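Home News Classes Seed Library Newsletter Archive Contact

Notes from the Potting Bench: Starting Tomatoes Without Losing Your Mind

Dear gardening friends,

Every spring I promise myself that I will write this column early, and every spring I find myself sitting down to it with dirt under my nails and a cup of tea gone cold beside me. So please forgive me if it wanders a little. I have tomatoes on my mind, as I suspect many of you do, judging by how many people stopped me outside the hardware store in Drotley to ask whether it is too late to start them from seed.

It isn't! If you have a warm spot and a bit of patience, you still have time for the small and medium kinds. The big beefsteaks like a longer run, and for those I would buy a sturdy young plant and feel no shame about it. I have done it myself more than once, usually after a March when I let things get away from me.

Let me start with the seed itself. Tomato seed keeps well if it has been kept cool and dry, and I have had good plants from packets that had been sitting in my desk for 3 years. If you are unsure about an old packet, fold a few seeds in a damp paper towel, slip it into a bag, and leave it on top of the refrigerator for a week. If most of them sprout, sow the rest. If only one or two do, sow thickly or get a fresh packet, and don't brood over it.

As for soil, please don't dig it out of the yard. I know it is right there and it is free, but garden soil packs down in a small pot until it is like a brick, and it brings all sorts of company indoors with it. A plain seed-starting mix is what you want. Wet it before you fill anything. I tip mine into the old enamel dishpan my mother used for snapping beans, pour warm water over it, and work it with my hands until it holds together when I squeeze it and lets go only a drop or two. Dry mix is a stubborn thing, and if you sow first and water afterward, the seeds float off to the corners and you never quite know where anything is.

Sow them a quarter inch deep, cover lightly, and press down gently with your fingers. Then comes warmth. Tomatoes don't need light to sprout, but they do want to be cozy. Once you see the first little bent necks coming up, though, move them to the light that same day — not tomorrow, not after supper. I lost a whole sowing of yellow pears one year because I went to visit my sister overnight, and I came home to a forest of pale threads leaning on one another like tired children.

Phong Quan wrote to ask about windowsills, and whether a south-facing one is enough. My answer is that it is enough for some people and some springs. In a bright, cold April you can raise lovely plants on a sill, so long as you turn them every morning and don't let them touch the glass at night. In a gray one they will stretch no matter how faithfully you turn them. A simple shop light hung a couple of inches over the leaves will save you a great deal of worry, and you can raise it on its chains as the plants grow. I leave mine on from breakfast until bedtime. My husband says it makes the laundry room look like a diner, and he has taken to eating his toast in there.

Watering is where most of us go wrong, and I include myself. We love them too much. Pick up the pot and feel its weight. If it is heavy, walk away and go do something else. If it is light, set it in a shallow dish of water and let it drink from the bottom until the top of the mix turns dark, and then take it out again so the roots aren't left standing. A little moving air helps too, and a small fan on low across the room is plenty.

When the first true leaves have opened (the second set you'll see, the ones that look like proper tomato leaves and smell like August when you brush them), it is time to move each seedling to its own pot. Hold it by a leaf and never by the stem. A seedling can grow another leaf. Bury it right up to its lowest leaves, and it will put out new roots all along the buried part.

Now, containers. I have a soft heart for anything that can be used twice, and I hardly ever buy trays anymore. Yogurt cups, milk cartons cut down, the bottom halves of juice jugs, and clear plastic boxes from the grocery store all find their way to my bench sooner or later.

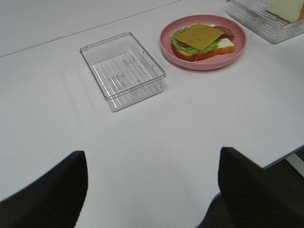
Whatever you choose, wash it well in hot soapy water, and if it held plants last year, give it a soak in a weak bleach solution and a good rinse. Anything you sow directly into wants holes in the bottom. I warm the tip of an old nail over a candle and press it through, with the window open, but a drill with a small bit is tidier if you have a steady hand. Shallow things without holes make fine saucers for bottom watering, so don't throw those out either.

Phúc Cao has kindly offered to bring a box of clean pots to the seed swap for anyone who is short, and he would be glad to take any extras you have piling up in the garage. The swap will be held in May at the grange hall in Pusbridge, from 2 in the afternoon until we run out of seeds or conversation. Those of you coming over from Giton should take the river road, as the bridge work on the other side is still dragging on. Please label what you bring! Last year I took home an envelope marked only "good ones," and I am sorry to say I planted it and still don't know what they were. Some kind of squash. They were good, though.

One last thing before I let you go. Don't rush your plants outdoors at the first warm afternoon. Give them an hour in the shade, then a little more each day, and bring them in at night until the evenings have settled. It takes me a week and a half of carrying trays back and forth through the kitchen door, with the dog underfoot the whole time, and I have come to look forward to it.

Next month I'll take up peppers, and the question several of you have asked about eggshells. Until then, keep your lights low over the leaves, and come find me at the swap. I'll be at the table by the coffee.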